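The night the left arm stopped listening

4/16/23

So I promised a post about the handoff task and how well it was going, and I had half of it written, with charts and everything. Then the left arm tried to go through the table, and now you get this instead.

If you're new here: I run a two-arm cell for a small group, and our whole project this season is kitchen stuff. Picking up cups, moving things in and out of trays, passing an item from one gripper to the other. We call the left arm Gillies and the right arm Cesto. They were named before I joined and I have given up asking why.

The thing about two arms on one table is that they share a lot of air. For most jobs you can keep each one on its own side and everybody's happy. A handoff is the one job where they have to come right up to each other, fingertip to fingertip, and that's exactly where we had our trouble (of course it was).

What happened was this. I was on episode 155 of the set, both arms in the middle, low over the table. Gillies was supposed to hold still while Cesto closed. I heard a click, the kind a relay makes, and Gillies dropped. It wasn't a full flop, more like somebody leaning on it. The fingers hit the tabletop, the cup shot off to the side, and then – this is the part that scared me – the arm woke back up and tried to get to the position it thought it should be in. Which was now on the other side of Cesto's gripper.

I hit the stop. It took me longer than I'd like to admit, because I had a coffee in that hand.

Damage: one cracked camera bracket, one chewed fingertip pad, and a scratch on the table that I've decided I can live with. The bracket took 14 hours of print time over two tries, because the first one warped and I was too impatient to let the bed cool down. Cesto was fine. Cesto is always fine.

Then came the fun part, finding out why. My first guess was software, since I'd pushed a change to our motion server (Stasel, for the regulars) that same afternoon, and I spent a whole evening feeling guilty about it. I rolled it back, ran the move with the speed way down, and got the same click and the same sag on the ninth try. So Stasel was off the hook, and I owe it an apology for some things I said out loud.

Next I went through the log. There were 1272 warning lines from the left arm's bus going all the way back to November. November! Every one was a tiny voltage dip, and every one had been marked as low priority by a filter that I wrote myself, because they were annoying me. I'd love to blame someone else for that filter. I can't.

Once I knew it was power, I started looking at cables and not much else. 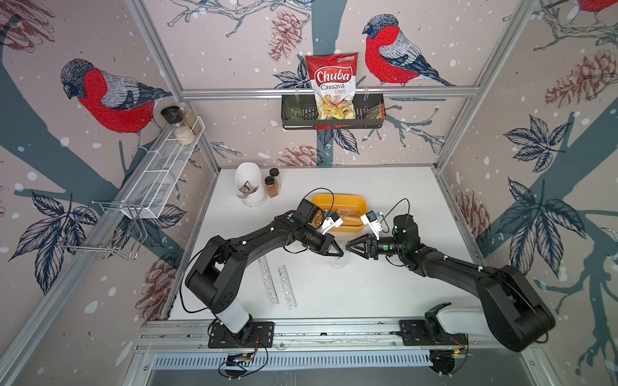 Both arms back in the handoff pose, over the little clear cup.

Look at how the cables loop up from the wrists. When the arms are parked out at the sides, there's slack to spare. Bring the grippers in to meet and those loops have a long way to go, and every bit of pull ends up somewhere. On our left arm it ended up at a power connector down by the base, which had worked itself partway out. It looked seated. It felt seated. If you wiggled it with a fingernail, the arm went limp.

Ching-wen Shih came over to look and found it in under a minute, after I'd been at it for two days. She held the plug, told me to move the arm toward the middle by hand, and there it went. Click. I made some tea and sat down for a while.

The connector was easy. We swapped in one with a latch, tied the cable down next to it so the plug never feels a tug, and gave the loop more length. I was more worried about the waking up. An arm that loses power for a blink and comes back should stay put and complain. Ours came back and picked up its old target like nothing had happened, at full torque, with another robot in the way. That's how you lose a finger pad if you're lucky and a finger if you're me reaching in after the cup.

So now any dip below the limit puts both arms in hold, and somebody has to walk over and clear it. Both arms, even if only one of them blinked. The Plirkilska folks, who run nearly the same setup, wrote to tell me they'd done this a year ago and had assumed everyone did. Thanks, guys.

I also deleted the filter. The console is a lot noisier and I read it with my teeth clenched, but I read it.

Since the fix I've had the arms running the approach and retreat over and over at half speed, no grasping, just in and out. The plan is 4000 cycles before I trust it with a real handoff again. No dips so far. I've moved the stop button to my right side and the coffee to the shelf behind me, where I keep forgetting it and finding it cold.

The charts will go up when I have new numbers. If you have the same connectors on your arms, go wiggle them with the power off first, then with it on and your other hand well out of the way. And tell me in the comments what you find, especially if it's bad, I could use the company.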